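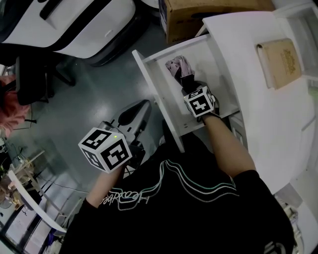
Wiping out the desk drawer.

Thread: Keeping a weekly column going at a small paper

jevdale_reader
I write a column for a small paper in Jevdale, 200 words, no byline photo. My editor wants 800 starting in January. Same pay. Has anyone gone longer and kept the quality up?

inkwell8
I did it at the Grotuson paper. The first month is bad. After that you learn to make more phone calls and the length takes care of itself.

Pusside
Don't do it for the same pay. Four times the words is a different job. Ask for more or stay at 200.

inkwell8
Small papers don't have more. Mine didn't, and I still got better clips out of it.

Pusside
Clips don't pay rent. I've heard that one from every editor I worked for.

saadet_isik
I edit a local weekly. If a columnist asked me for money I'd say no, but I'd agree to every other week. Try that. Also, keep a file of spare topics. Mine never drops below 7.

jevdale_reader
Every other week might work. Where do you keep the file? Mine is sticky notes in a drawer and I lose half of them.

saadet_isik
One text document, newest at the top.

m_suwannarat
I disagree on spare topics. Readers can tell when a column has been sitting. I start from that week's council agenda.

inkwell8
Fine until the council takes August off.

jevdale_reader
Ours does too. I'll ask about every other week and post what she says.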